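Modau publishes service procedure for hand-held gripper units

VOMSIDE, 9 Oct 2021 - Modau has released a full service procedure for its hand-held gripper units, covering setup, routine care and the replacement of worn parts. The procedure is free to all current customers and applies to every unit shipped since March.

The company wrote the document after a review of 289 service requests. Most of them came down to loose cable connectors, dirty camera windows or jaws that no longer closed evenly. All three can be handled on site with ordinary hand tools.

Setup now starts with the cable. The operator puts on the backpack, adjusts the straps, then connects the gripper and checks that the cable does not pull when the arm is fully extended. The jaws are opened and closed 30 times before the first recording of the day. If the opening reading drifts during this run, the unit goes back to the bench for calibration.

Calibration is done against a printed marker placed upright on a level surface. The room lights should be on and set as they will be during work. Customers who move a unit to another room should calibrate again - a change in lighting is enough to affect the result.

Routine care is scheduled by hours of use. After every 200 hours, the jaw lining is taken out and inspected, the hinge pins are cleaned, and both ends of the cable are checked for wear. A lining with a tear longer than five millimeters must be replaced. The new lining is supplied by Hrytsenko and comes with its own screws. Old screws should not be used again.

The procedure is already in daily use at the Modau office in Vomside, where units are set up and checked before they go out to customers.
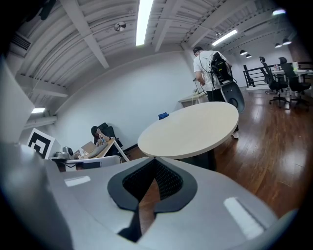
An operator with a backpack unit and a gripper at his side in the office, as seen from a second gripper.

Repairs that involve the motor or the main board are still handled by Nendex, the company's service partner. Customers should remove the lining before shipping and pack the cable separately. A replacement unit can be requested on the same form.

The procedure can be downloaded from the support section of the Modau website. Printed copies are included with new orders. Questions about parts and service dates should be sent to the Modau support desk.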